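Ticket 2000-47
Subject: Tablecloth on the round table keeps creeping and bunching
Opened by: Efthymia Stefanou
Location: Prultimura, side room
Status: Open, waiting on part

First report
The cloth on the round table moves during the day. It is straight in the morning and by lunch the front hangs lower than the back. Things standing near the rear edge lean when the cloth rucks up under them. Two spills in June, both washing-up water.

Reply, Rallis stores
Is this the plain cream cloth or the check one? The cream one was cut for the old table and is too small. Please also say whether there is anything between the cloth and the table top.

Efthymia
The check one. The cream one went in the rag bag. Nothing underneath, the cloth goes straight on to the top.

Rallis stores
Try the following and report back.
Wash at 40 with no softener. Softener makes this fabric slide.
Wipe the table top with a damp cloth and a little vinegar, then dry it.
Put the cloth back on with the drop even all round.

Efthymia
Done. Better for one morning, then the same again. By 2 o'clock it had moved up to 17 mm towards the door. I measured from the table edge to the first full dark check, which is easy to do with this pattern.

Rallis stores
Then it needs an underlay. We have Skistance felt-backed or Flukia rubber mesh. The mesh grips better but can mark a varnished top if left on for months. Which top is it, and what normally stands on the table?

Efthymia
Varnished. I would take the felt. As for what stands on it, the kitchen things get spread out over the cloth, with the steel bowl on the left and the bottle with the pointed cap towards the back.
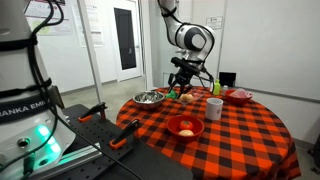
I don't want clips round the edge, as they catch on sleeves and leave dents in the hem. Weights sewn into the hem would be fine if the felt is not enough.

Rallis stores
Felt ordered, cut to the diameter you gave in your email. Trim 2 cm off if it shows below the edge of the top. Leave the hem alone until you have tried it.

Efthymia
Will do. For now I pull the cloth straight at lunch. Please keep the ticket open until the felt is here.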